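Fundska bedroom packing set – README

992 clips, bedroom only. Small stuff off the bed and into a cardboard box. Collected by Kasun Wickramasinghe, labels by Leonie Pearce. Last update Mon 30 May.

Labels are plain words: adapter, bottle, box, bedding. Unsure = "other", dont guess.

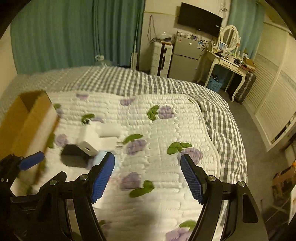

White adapter-like object on the quilted pad, box to the left

Splits: 400 clips checked twice, 198 held out for testing. Rest is train. Flowered quilt and gingham comforter both get "bedding" – no separate tags. 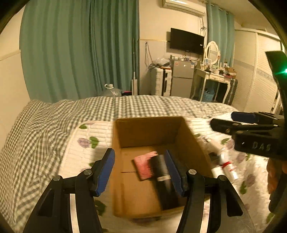 Open box on the bed, flaps down, two items in it

Known issues: 9 clips have the wrong room tag, fix comming in September. Questions to Leonie.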